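Community boards > Energy and Industry > Gas and pipelines > Anddale compressor station visit

Last updated: May, 16:42

omolara_n
Did anyone else go along to the open morning at the Anddale compressor station after the minister had been round? I only heard because my cousin Fatima Eze works in the canteen there and got me on the list. I must say I came away more cheerful than I went in. They walked us past the new dehydration unit and a young engineer called Adebayo Ekwueme explained the whole thing to us, very patiently, even when the gentleman beside me asked the same question twice. He said the station can now take gas from 11 wells on the Omoregie field, and that the second line to Utadville should be filled before the winter.

husnu_s
Glad you enjoyed it, Omolara, and lovely to see you posting again. I was there for the later group. I'm a bit less sunny about it, I'm afraid. We've been told "before the winter" for two winters now, and my mother in Utadville is still buying bottles. The ministers come, they ask how the work is going, somebody points at a chart, and off they all go again in the cars.

ibrahim.nwankwo
I worked on the first line, so forgive an old man for going on. Hüsnü, I do understand, but the delay was never at the station. The trouble was the river crossing, where the first contractor's welds were rejected and a good length of pipe had to come back out. Kiva took over the crossing after that and they have been a good deal more careful, from what I hear from the lads who stayed on.
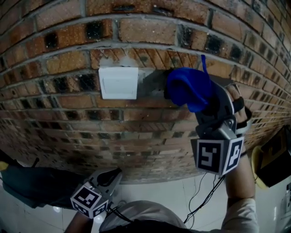
What I would ask, if I had the minister's ear for five minutes, is who is paying for the house connections. You can bring a main right to the end of the street and it does very little for a family who can't afford the last 20 metres and a meter. On the first line we had whole roads where the pipe went past the gate and people carried on cooking with bottles for years.

husnu_s
Well, that I agree with completely. I did ask about connections in the later group and was told it was "a matter for the distribution side". Very polite, but I didn't get a name or a telephone number out of it.

omolara_n
Oh, that's a shame, our lot didn't even think to ask! Adebayo did mention a payment scheme, spread over two years on the bill, but I may have muddled it and I wouldn't want anyone to plan round what I say. I'll see if Fatima can find out who looks after it.

ibrahim.nwankwo
Spread payments would help, though I'd want to see the interest. I still say the engineers have done a decent job and deserve a kind word for it.

husnu_s
A kind word for the engineers, gladly. For the minister I'll wait until my mother's kettle is on. Omolara, do post here if Fatima gets an answer, and I'll pass it down the street.

omolara_n
Will do. She's on lates until the end of May so it might take me a little while to catch her.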